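Kekimmont Housing Study — people wanted for shared kitchen survey

Drindo is looking for people who live in shared houses in Kekimmont to take part in a study of how kitchens are used. We want to hear from tenants, lodgers and live-in landlords. You do not need to be a keen cook.

The study runs for 14 weeks, starting in September. You will be asked to:

Keep a short kitchen diary on paper or by phone
Fill in one form a week on shopping, storage and washing up
Come to two group meetings at our office in Huerta Street

The diary takes a few minutes a day. Most people fill it in after their evening meal. If you miss a day, leave it blank and carry on — please don't guess afterwards.

Who can take part

You must be 18 or over and share a kitchen with at least two people you are not related to. Your home must be inside the Kekimmont boundary. Students are welcome if they will be at the same address until the study ends. Only one person from each household can join, so please agree between yourselves who it will be.

We have 42 places. If more people apply than we can take, we will choose so that different sizes of household and parts of town are covered. Everyone who applies will get a reply either way.

Payment

You will receive £40 for each group meeting you attend and a single payment for the finished diary, the amount of which is set out in the information sheet. Bus fares to the office are paid on top. Keep your tickets.

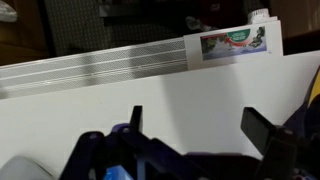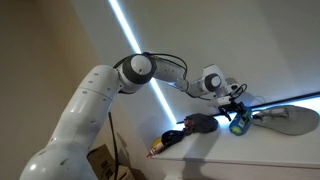 Your information

Diaries are stored under a number, with your name and address kept separately. Landlords and letting agents will not see what you write. You can leave the study whenever you like, and we will destroy your diary if you ask us to before the report is drafted.

The report will be published by Drindo with our partner Sakia. It will not name any street or house.

How to apply

Ask for a form at the Huerta Street desk, open from 10am to 4pm, or request one by post. Tell us if you need large print. Forms must reach us by the end of August.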